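4.2 Standby loads in rented homes

The second part of the study looked at electricity drawn by appliances that were switched off at the handset or front panel but not at the wall. Earlier work on standby use has mostly been done in owner-occupied houses, where the person paying the bill also chose the appliances and decided where they would stand. Tenants are in a different position. The number of wall sockets is fixed by the landlord, furniture often comes with the flat, and the socket behind a wardrobe may be out of reach for the whole of a tenancy.

We took readings in 184 rented homes in Sedstead and the neighbouring district of Bullach. Each home was fitted with a plug-in meter at every socket that could be reached without moving heavy furniture, and the meters were left in place for 20 days. Tenants were asked to carry on as usual. They also filled in a short form listing what was plugged in at each point, whether through an extension lead or directly, and whether they ever switched it off at the socket. Homes with electric storage heating were kept in the sample, but the heaters themselves are on a separate circuit and do not appear in the figures below.

In all, 3038 appliances were listed on the forms. Of these, 1056 were fed through an extension lead or power strip. The share was higher in Bullach, where most of the buildings are older and many bedrooms have a single double socket. Televisions, routers, games consoles and phone chargers were the items most often found on strips. Kettles and toasters were nearly always plugged straight into the wall, although a few tenants in bedsits ran a kettle from the same strip as a lamp and a laptop. These cases were noted and the tenants were given a leaflet on safe loading.

Figure 3. Power strip with a rocker switch.

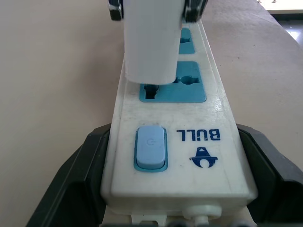

Whether a strip was switched off at night depended more on where it lay than on what the tenant said about saving energy. Strips on a desk or shelf were switched off far more often than those on the floor behind a sofa or bed. Several tenants who described themselves as careful with electricity had never touched the switch on the strip behind the television. Others, with no particular interest in the subject, turned off a desk strip every evening as part of tidying up. The same pattern held in both districts and for all ages of tenant.

Shared equipment complicated matters. In homes with two or more unrelated adults, the router was often on the same strip as the television, and switching off the strip meant cutting off everyone's internet connection. Tenants in these homes mostly left the strip on. Where the router had its own wall socket, the television strip was more likely to be switched off overnight. Moving the router costs nothing if a second socket is within reach of the telephone point, but in many of the flats it was not.

We also asked about strips with individual switches for each outlet. Few tenants had them. Those who did tended to use one or two of the switches and leave the rest on, usually because they were not sure which plug was which. Labelling the plugs was tried in a small number of homes during the second half of the metering period. The tenants said they found the labels useful, but the number of homes was too small for us to say anything firm about the effect on consumption.

Two limits of the data should be kept in mind. First, sockets behind heavy furniture were not metered, and these are the ones least likely to be switched off. The standby load reported here is therefore on the low side. Second, the forms were filled in by one person per home, normally the person who had signed the tenancy agreement, and that person did not always know what was plugged in elsewhere. In shared homes we checked the forms against the meter records and went back to the tenant where the two did not agree.

Readings were transferred to the Julora database at the end of each visit and checked for gaps. Where a meter had been unplugged for more than a day, the missing period was left blank - no attempt was made to fill it from the days on either side. Metering in the last homes ended in September. The treatment of tenancies that changed hands during the metering period follows the method used in the earlier Katona survey and is set out in Appendix B.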